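Home Diary House Water Archive

Low pressure, continued

December 22, 2020 | by Nabila Sitompul
Last updated: same evening

Static pressure at the hose bib this morning was 39 psi. With the tub running it dropped to 28. Both readings were taken before anyone else was up, so there was no other draw inside the house, and I let the needle settle before writing anything down. The static figure is low but livable. The drop is what I care about. A supply line in good condition should not lose that much for one tub.

Summary of what was known up to yesterday, copied from the paper notebook because the paper notebook is getting damp. The complaint started in October, when the shower became weak any time the kitchen tap was open. I cleaned the shower head and the tap aerators and got back a little. I then assumed the pressure regulator, ordered a rebuild kit from Bronduter, and fitted it. The kit made no measurable difference. The old diaphragm was stiff but whole. I kept it in a jar, for no good reason.

The remaining candidates were the main shutoff, the underground line from the meter, the regulator strainer (cleaned twice, ruled out), and scale in the old galvanized run between the shutoff and the water heater. Teguh's position has been from the start that it is the galvanized. Mine was the shutoff. It is an old gate valve, and gate valves of that age often lose the gate off the stem, so the handle turns fully open while the gate hangs partway down in the body. The symptom fits: normal or nearly normal static pressure, poor pressure under flow.

The test to separate these is simple and I should have done it first. Put one gauge upstream of the suspect part and one downstream, open a tap, and read both. If they fall together, the restriction is farther back toward the street. If only the downstream gauge falls, the restriction is between them. The trouble in this house is that there is no test port between the shutoff and the regulator. The hose bib tees off after both. So this morning's numbers say there is a loss somewhere before the bib and nothing about where.

The water heater drain takes a hose thread, and I put the second gauge on that. It sits at the far end of the galvanized. With the tub running on cold only, the two gauges read the same, near enough that I could not separate them by eye. That proves nothing, since with cold only there is hardly any flow through the galvanized. With the tub on hot, the heater gauge dropped well below the bib. So the galvanized does have a restriction, and Teguh is partly right, and I told him so at breakfast. It does not explain the cold side. There are two faults in series and each of us had been arguing for one of them.

I spent the rest of the morning on the small jobs, mostly wiping down and checking joints by hand. Compression fittings on the cold side are all dry. One packing nut on the laundry valve was weeping a little and took an eighth of a turn. I prefer cloth to paper for this kind of check. Paper shows a drop sooner but comes apart on threads and leaves bits in the fitting. 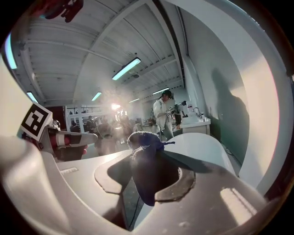 Dark blue cloth, fuzzy and a bit frayed along the top.

Teguh Jugah called the water office in Muvano while I was under the stairs. The person he spoke to was helpful and read him the pressure they log on our street, which is well above what I get at the bib. That is the street main, though, and we are uphill from it, so part of the difference is plain elevation and part is the regulator doing its job. I had been treating the regulator setting as correct without checking it. I backed off the lock nut and turned the screw in half a turn. Static came up slightly. Flowing pressure did not move at all. A regulator that is the limiting part should give more of both. I returned the screw to where it was and marked the position with paint pen.

The meter is a Bondum, the old style with a sweep hand, in the box by the road. I used it as a flow meter. Procedure: all fixtures off, confirm the small leak wheel is not moving, open the hose bib fully with no hose, time the sweep. The leak wheel did not move. That rules out a leak in the underground line of any size that would matter, and it was worth ten cold minutes on my knees to know it. The flow at the bib was poor. I repeated it with the box lid propped the other way so I was not in my own light, and the result agreed.

The latest bill gives our use as 324 gallons more than the one before it. I had been reading that as evidence of a leak. After the meter test I think it is just two people at home all day, more dishes, more laundry, and long showers because the flow is weak and rinsing takes longer. A weak shower does not save water if you stand in it until the soap is gone. I have not tried to work out how much of the increase belongs to each and do not intend to.

After lunch I worked the main shutoff. Closed it, counted nothing, opened it, and felt for the place where the stem picks up the gate. On a sound gate valve the handle is stiff at the bottom, where the wedge seats, and again at the top, where it comes up against the bonnet. This one is stiff at the bottom and soft at the top. It turns past the point where it ought to stop and then stops on what feels like the packing. While I turned it Teguh stood at the bib and watched the gauge with water running. He reported the pressure rising for the first part of the travel and then staying flat through all the rest of it. That is consistent with a gate that lifts partway and hangs. It is also consistent with a restriction farther upstream that takes over once the gate is open enough. I wrote down both. I believe the first.

The valve body is brass and looks good from outside. There is green crust at the packing nut but it is old and dry. I could pull the bonnet and look, but that needs the water off at the street, and the curb stop is stiff, and I would prefer not to find out how stiff three days before a holiday with the office closed. If the stem comes out without the gate I have an open valve body and no way to put it back together the same day. 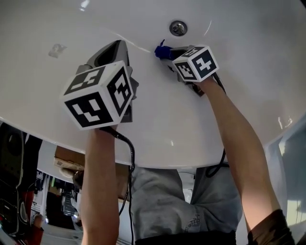
The replacement will be a full-port ball valve. The arguments for it are well known. The bore is the same size as the pipe, there is no gate to drop, and one look at the lever tells you whether it is open. The argument against is that it can be closed too fast and hammer the line. We have a slow hand in this house and a water hammer arrestor at the laundry, so I accept that. I want a test port on each side of it this time. A pair of plain tees with plugs costs little compared with the labor, and I would have saved most of two months if the last person had put them in.

The Pangaribuan hardware store has the valve in stock but not with the thread on both ends that I need. The choices are one threaded end and one compression, or wait for the other to come in after New Year. I asked them to order it. A compression end on the supply side of the main valve, under full street pressure whenever the curb stop is open, in a spot I can only see with a mirror, is not something I want. People do it and it holds. I would still check it every day, and then it has cost me more than a threaded one.

The galvanized is a separate question. The hot side can be lived with over the winter. Replacing the run means opening the wall behind the stairs, and once it is open I will want to move the heater shutoff too, and insulate, and that becomes a spring job. Teguh suggested replacing only the horizontal part, since that is where the scale tends to collect. He may be right. The elbow at the bottom of the riser is the part I trust least, and if a wrench goes on one end of a pipe that old, the threads at the other end sometimes decide the matter. I would rather do it once with everything exposed and a dry day ahead of me.

One correction to the entry on the regulator. I wrote there that the strainer screen was clear the second time. It was clear of grit. It had a fine brown film on it that I took for ordinary staining, and it wiped off. Looking back, that film may have come from upstream of the regulator, and there is no iron upstream of the regulator on any drawing I have. Either the underground line is not what the drawing says or the film came from the main and means nothing. I should ask the office what the service line is made of. They may have a card on it. If the answer is galvanized, the ball valve will help less than I have been promising.

Evening readings, same gauge, same bib. Static a shade higher than this morning, which I put down to demand on the street. Tub running, no change from the morning figure. Shutoff left fully open, by which I mean the handle is where the handle stops.

For tomorrow: call the office again about the service line. Find out who operates the curb stop, us or them, and whether they will lubricate it first. Put the second gauge back in its box with the cap on, as the thread is brass and soft. Order two tees, two plugs, and more paste. The tape in the drawer is the thin kind and takes too many turns to be any use on old thread.

Also the bathroom fan is noisy again. Not looking at that this year.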